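Ticket 322: Hot water runs out early, upstairs bathroom
Opened in June by Jean Forsyth, Istdale
Category: Plumbing and heating
14 comments · 3 shares

Reported problem

The shower in the upstairs bathroom goes lukewarm after five or six minutes. It used to stay hot long enough for two people to shower one after the other. The kitchen tap is fine if nobody has used the shower first. The tank is a 12-year-old electric model with two heating elements, upper and lower, installed in the utility room on the ground floor. No leaks, no noise, no tripped breaker. The thermostat has not been touched as far as I know.

I rent the house out for part of the year and live in it the rest. The last guests mentioned the shower when they left, and I noticed it myself the first morning back. I would like to know what to check before I pay for a visit.

First reply, Vilmos Juhász

A tank that gives a short burst of hot water and then goes cool usually has one of three faults. The lower element has failed, the dip tube has broken, or cold water is getting into the hot line somewhere in the house. Please do these in order and write down what you find.

1. Run the hot tap closest to the tank until it is as hot as it gets. Put a kitchen thermometer in a mug under the tap and note the reading.
2. Keep the tap open and note how many minutes pass before the reading drops by 20 degrees.
3. Wait two hours without using any hot water, then repeat both steps.

Do not take the cover plates off the tank yet. The wiring behind them is at 240 volts.

Update from Jean

I did the test at the utility sink. First reading was 128 degrees Fahrenheit. It held for seven minutes and then fell quickly. After two hours it started at 126 and held for six and a half minutes. I wrote the readings down in a notebook. 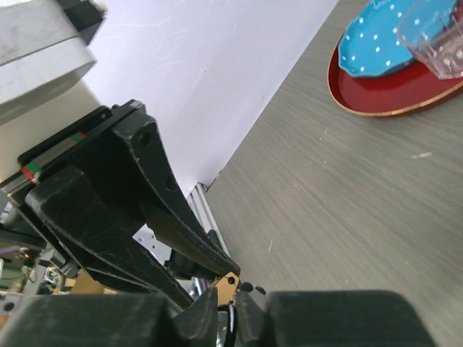
Does a good first reading mean the thermostat is working?

It means the upper one is. On a two-element tank the upper thermostat controls the top part of the water, and that is the part that leaves first when a tap is opened. The lower thermostat and lower element look after everything below it, and a first reading at the tap says very little about them.

Update from Vilmos

Those numbers point to the lower half of the tank. Seven minutes at a utility sink is low for a tank that size. Before we settle on the element, I want to rule out a crossover, because it costs nothing to check.

Crossover test:
- Shut the cold supply valve on top of the tank.
- Open the hot side only at one sink.
- Wait until it stops. A minute or so of dribbling is normal.
- If water keeps running, cold is getting into the hot line through a mixing valve or a faucet cartridge.

Open the cold supply again when you are done, and let the hot tap run until it stops spitting air.

Turn the breaker off first and leave it off until the tank is full again. An element that heats in air burns out in seconds.

Update from Jean

Breaker off at 9:40 in the morning. Supply closed, hot side open at the bathroom sink. It slowed to a drip in under a minute and then stopped. I tried the kitchen as well and nothing came out. I refilled the tank, ran the tap until it was smooth and turned the breaker back on.

So no crossover. I also looked up the paperwork. The tank was bought through a shop in Hudthorpe and the warranty ran out some years ago. The element listed in the manual is a 4,500-watt screw-in type, and the manual says to replace the gasket whenever the element comes out.

While I had the drawer open I found the anode rod invoice too. It was changed once, when the tank was half the age it is now.
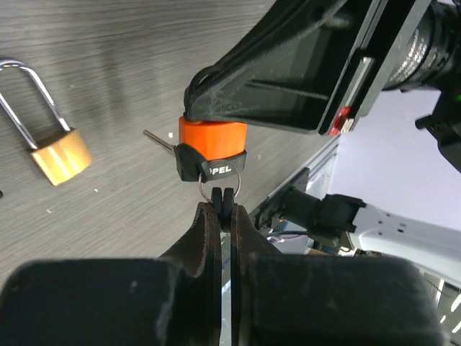
Kenna McIver wrote in at this point to say she had the same pattern with a tank of the same age and it was the dip tube, so it would be a shame to buy an element and find it made no difference. In her case there were small flakes of white plastic in the faucet screens. She suggested unscrewing the aerator at the bathroom sink and looking inside.

Update from Jean

Took the aerators off the bathroom and kitchen faucets. A little grit in both, sandy and brown. No white flakes. I rinsed them and put them back.

Update from Vilmos

Good suggestion from Kenna, and worth having on the ticket. A clean screen does not fully clear the dip tube, but it makes it less likely. Brown grit goes with sediment in the bottom of the tank, and sediment is hard on lower elements. It settles over them and they overheat.

Next step is a meter reading. If you are not comfortable with this part, stop and book someone. If you are:

1. Breaker off. Tape over it so it stays off.
2. Remove the lower cover plate and fold the insulation back.
3. Use a non-contact tester on the wires to be sure they are dead. Test it on a live outlet first so you know the tester itself works.
4. Disconnect one wire from the element.
5. Set the meter to ohms and touch one probe to each screw on the element. A healthy 4,500-watt element at 240 volts reads between 12 and 13 ohms. No reading at all means it is open.
6. Touch one probe to a screw and the other to bare metal on the tank. There should be no reading. Any reading means the element is shorted to ground.

Update from Jean

I borrowed a meter. Upper element reads 12.7 ohms, which I checked as well for comparison. Lower element gives no reading, and I tried it three times with the probes cleaned. Screw to tank gives no reading on either one.

I put the covers back on and left the breaker off overnight — I did not want to use it half working.

Update from Vilmos

That settles it. The lower element is open. The tank has been running on the upper one alone, and that matches the seven minutes. Order the same wattage and a new gasket. While the tank is drained, flush it. Open the drain valve, let it empty through a hose, then open the cold supply in short bursts with the drain still open until the water comes out clear.

Look at the drain valve before you start. Plastic ones on older tanks can clog or refuse to close again. Have a brass hose cap ready to screw on in case it drips.

Update from Jean

Element ordered from the Tosh counter along with the gasket, a hose cap and an element wrench. They had it in stock.

Draining took most of an afternoon. The flow stopped twice and I had to clear the valve with a length of stiff wire. I got two-thirds of a bucket of brown and white grit out before it ran clear. The old element was stuck. It came loose after I put a longer bar through the wrench, and it was split along one side with scale packed around it.

I wiped the threads, fitted the new gasket and element, closed the drain and filled the tank with a hot tap open upstairs. No leak at the element. The drain valve does drip a little, so the hose cap is on it for now. 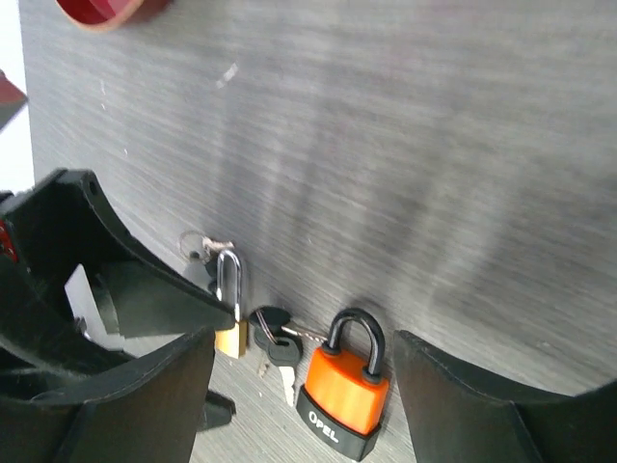
With everything full I reconnected the wires, put the insulation and plate back and turned the breaker on at 4:15 in the afternoon. I left it alone until after supper and ran the same test at the utility sink. It started at 128 degrees and held for nineteen minutes before it began to drop. The shower stayed hot for as long as I wanted it the next morning.

Comment, Effie Aitken

Replace that drain valve when you next have the tank empty. A cap is fine for a while but the washer in it hardens. Ball valve type, full port, and the grit goes straight through it.

Reply from Jean

Will do. I have put it on the list for the fall, and I will pull the anode rod at the same time to see what is left of it.

Closing notes, Vilmos

Cause: failed lower heating element, covered by sediment.
Fix: element and gasket replaced, tank flushed.
Still open: drain valve drip, capped. Anode rod not inspected.
Recommended: flush once a year. A few gallons through the drain valve is enough if it is done regularly.

If the hot water gets short again within a few months, check the lower thermostat before buying another element. Please reopen this ticket and do not start a new one, so the readings stay together.

Status: Resolved
Viewed 1,474 times
Last updated in June by Vilmos Juhász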